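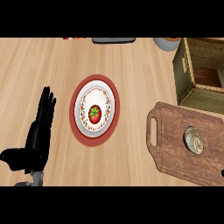 Lionel Garside wrote to us that he always thought a tomato was a vegetable, and that his teacher told him it is a fruit. He asks who is right. Dear Lionel, both of you are right, and I will try to explain it.

Fruit or Vegetable?

For a scientist who studies plants, a fruit is the part that grows from the flower and holds the seeds. A tomato plant makes small yellow flowers. When a flower gets pollen, its petals dry and fall, and behind them a little green ball begins to grow. This ball is the young tomato. If you cut a ripe one, you find the seeds inside, in a soft jelly. So it is a fruit. Cucumbers, pumpkins and peppers are fruits too!

For a cook, the question is different. The cook asks how the food tastes and when we eat it. Tomatoes go into soup, salad and sauce, so in the kitchen they are called vegetables. "Vegetable" is a kitchen word. It can mean a root, like the carrot, or a leaf, like the spinach.

Why Does It Turn Red?

A young tomato is green because it has chlorophyll, the same green stuff that is in leaves. When the seeds are ready, the tomato makes a gas with the name ethylene. You cannot see it. The gas tells the tomato to become soft and sweet. The chlorophyll breaks down and a red color, lycopene, takes its place. Not all tomatoes become red. Some kinds stay yellow, orange or even green when they are ripe.

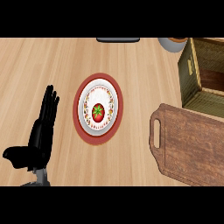

A kitchen table is a good place to learn about plants.

Try It at Home

Take two green tomatoes of the same size. Put one in a paper bag together with a ripe banana and close the bag. Leave the other one on a plate in the same room. Look at both every day and write down the color. Bananas give off ethylene also, so which tomato do you think will be first?

Neville Clegg from Notby tried this in June with tomatoes from his grandmother's garden. He drew them every evening with colored pencils, and his green pencil is now very short.

Words to Remember

Pollen: a fine powder from flowers
Ethylene: a gas that helps fruit to ripen
Lycopene: the red color in tomatoes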